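Keeping the fingers honest: a conversation with Sorcha Carnegie

Sorcha Carnegie has a screwdriver in her coat pocket when we meet, and it stays within reach for the whole conversation. She looks after the hand-held grippers at Sarkon, where people carry them into shops, kitchens and public halls to record how everyday things get picked up. Her favourite is number 18, and she is delighted to be asked about it.

"Everyone wants to talk about the software," she says. "I love the software! But the software only ever sees what the fingers did. If one finger is a hair out of line, you've recorded a beautiful afternoon of somebody being slightly wrong."

Each finger is a white angular plate with a magenta ribbed pad on its inner side. The ribs give a little when they meet something, and that bit of give is what Sorcha fusses over most. She runs a thumbnail down the pad before every outing, feeling for a rib that has started to split near the root.

"You hear it before you see it. A good pad sort of purrs. A tired one clicks – and once you've heard the click you can't stop hearing it."

Her set-up routine starts with the plates. She backs the screws off by a quarter turn, closes the fingers until the tips touch, and nips everything up again in the same order each time, left side first. Then she opens and closes the gripper with the camera running and watches whether both pads come in at the same rate.

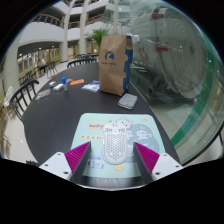
After that she wants a real object, and she is choosy about which. A block of foam tells her nothing, she says, as the pads will swallow up almost any error. Something light with a curved shell is far better, and a computer mouse is close to ideal. It has no flat sides to hide behind, and if one pad arrives early the mouse will swing round and tell on it.

"I can get more out of a mouse in two minutes than out of the bench gauge in half an hour," she says. "Erdal disagrees with me about that. Put that in, he'll enjoy it."

Erdal is Erdal Çınar, who built the bench gauge, and he does enjoy it. He points out that the gauge found the bent plate on number 18 in September, when the mouse test had passed it. Sorcha concedes this with good grace and then spends some time explaining why the bend didn't matter very much.

What they agree on is that checks should be done where the work is done. A bench has one height and one sort of light. Out in the world there are shiny floors, glass that throws everything back at the camera, and tables covered in other people's bits and pieces.

"I like a messy table," Sorcha says. "Packets, little boxes, a bag with handles. You want to know the camera can still make out the pads against all that. The magenta is wonderful for it, by the way. I campaigned for orange and I was completely wrong." 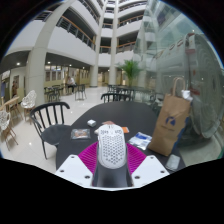

The white honeycomb shell in front of the ribbed magenta fins, with packets and a paper bag further along the table.

The lens gets the same attention as the fingers. It takes in a very wide view, so a smear near the edge can blot out a whole finger plate, and she cleans it with a dry cloth, then a barely damp one, then the dry one again. She won't have sprays anywhere near it. Līga Stankevičius, who trained her, once lost a morning's recording to a fine mist of glass cleaner, and the story has been handed down to every new starter.

There is a logbook too, a paper one. Number 18 has 3625 recorded closes on its present pads, and Sorcha has decided, on the strength of nothing but instinct and a lot of clicking, to look hard at them well before the next thousand. The last entry for the plate screws runs to 147 words, which Erdal considers excessive.

I ask what she does when the two fingers refuse to line up. She lights up at this. First she swaps the pads left for right, and if the fault moves across with them she knows it's the pad. If it stays put, she takes the plate off and looks at the holes for wear. Only then does she touch the linkage, and she marks it with a paint pen beforehand so that she can find her way home.

"People go straight for the linkage, because it looks clever. Leave it alone! Nine times out of ten it's a screw."

Then she closes the fingers again, opens them, and looks at the gap between the tips from above with one eye shut.
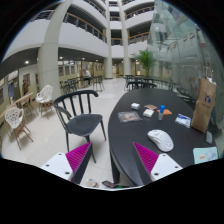
Spare parts and what goes in the bag

Sorcha's kit is small: 2 spare pads, a strip of plate screws taped to a card, the paint pen, both cloths and the screwdriver. The pads are kept flat in a stiff envelope. She used to roll them up in a sock and found that the ribs took on a curl which needed a night under a heavy book to shift.

She would like the next version to have screws with one size of head. At present there are two, and the smaller one, she says, has a real gift for finding drains. Erdal has drawn it up already, and the drawing is pinned over her bench with her corrections on it in green.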